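Home Forums Hardware Help Ask New Sign in

Search the help pages Search Go

Two-arm teleop: how many demos, and should I leave other stuff on the table?

Ettore Greco

I'm training a two-arm policy on a lamp task. The lamp has a round wooden base, a thin pole, a socket and a frosted bulb. The arms are supposed to steady the pole with one gripper and unscrew the bulb with the other. I drive both arms by remote control from a pair of small leader arms and record joint positions plus the camera views. 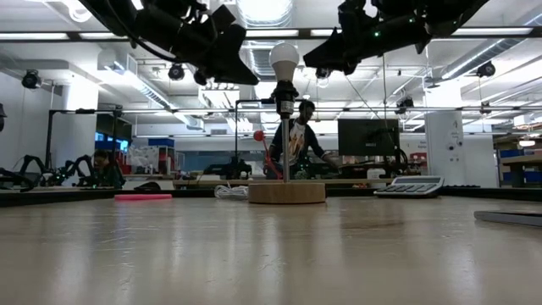 The lamp, with both grippers above it.

I have 600 episodes so far. The trained policy gets to the bulb most of the time and closes on it, but then it turns the wrist a little, stops, and turns it back. It can do that for a full minute. When I drive it myself I need four or five turns, letting go and regripping between each.

Two things I would like to know. First, is 600 just too few for this? I have seen people say 1000 and I have seen people say 3000. Second, I have always left some ordinary things lying on the table while I record. A coworker says I should clear it for every episode so the policy has less to look at. I don't want to start over if I don't have to.

The leader arms are from Futel and the recording software is Nunura, both with default settings. Episodes are capped at 1800 steps.

Judit Dudás

I would look at the regrip before recording anything else. At the end of a turn and at the start of the next one, your camera views look almost the same: gripper on bulb. The only difference is the wrist angle. If your policy sees one time step with no history, and the wrist angle is a small part of the input, it has to guess which way to go next. That matches the back and forth you describe.

What worked for me was changing how I drive. I always start a turn from the same wrist angle, always stop at the same angle, and open the gripper wide enough that the camera can see it is open. I also back off a finger's width before rotating back. It feels slow. My episodes got longer, so check your 1800 cap, because anything that hits it before the bulb is out teaches the arms to quit halfway.

On the clutter, I leave it. We record a small ball on a post with a round wooden base, and there is a stapler and a magazine on the work surface with it.

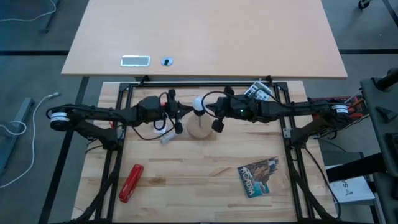
Both grippers at the ball, stapler and magazine left on the wood.

I move those things between episodes, and sometimes take them out. If they never move, the policy can start using them as landmarks, and then it fails the first time someone tidies up. Keep them out of the path of the arms, that's all.

As for the count, I would throw out the bad ones first. I went through a set of 1000 in August and dropped every episode where I had paused to think or fumbled a grip. The smaller set trained better. Pauses are the worst, as the policy learns to sit still.

The other thing to practice is working with the grippers close together. With one hand holding and one turning, you end up with the fingers nearly touching, and from the head camera it is hard to tell which one is in front. 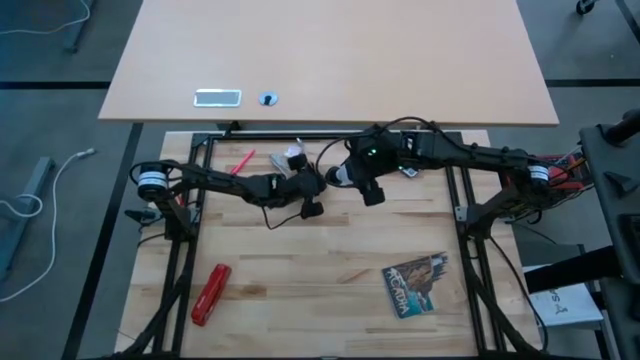 I go in with the holding arm first, let it settle, and then bring the second one in from the side. Same order every time. If two people share the driving, agree on which arm goes first, or you get a mix of both.

firwood_bench

Get 3000. More data fixed it for me. Also check that your leader grippers are calibrated, mine were off after I moved the rig.

Ettore Greco

Thanks both. I checked and a lot of my episodes do run into the cap. I also start the turn from a different wrist angle nearly every time. I'll raise the cap, record a new batch Judit's way and leave the table as it is, but move things around.

Recent in Hardware Help

Leader arm drifts when I let go of it
Bassi gripper pads wearing on one side
Nunura export stops at 1000 episodes
Where to mount a second overhead camera
Wrist cable catches during regrip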